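Can a machine do the small chores in a shop yet?
Posted by Rajkumari Rawat, Sep 30, 2018

I help out at a little place called Lanholm and I'm completely hooked on the idea of a robot arm doing the dull jobs: putting things back, wiping the cooktop, squaring up loose paper. My budget is 1,502 dollars, which I know is tiny! Is any of it doable now, or do I wait? These are the kinds of surfaces I mean, some cluttered, some shiny.

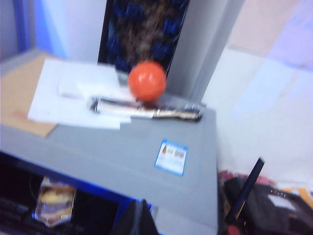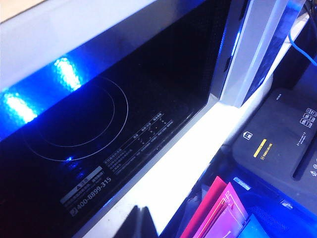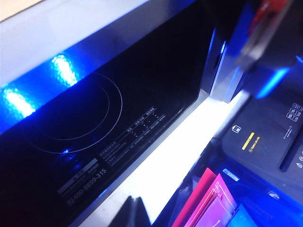

I don't need it fast. If it took all evening to tidy one counter I'd still be thrilled.

Cletus Van Dusen
Yes, partly, and it's a great time to try! A ball is the friendly one, it's round and most grippers cope if you go slow. Flat packets and paper are much harder (I spent most of November on paper alone and got 2 sheets at once nearly every time). Black glass is tricky too. Depth cameras get confused by the reflections, so turn off any bright strips over it and try again. Wiping is easier than you'd think once the arm knows where the surface is. I'd start with the ball and do 150 pickups before you touch anything else.

Bindard
Get a used arm. Mine was 1,228 and it can wipe a table fine, can't do bags or cloth at all. Check the reach first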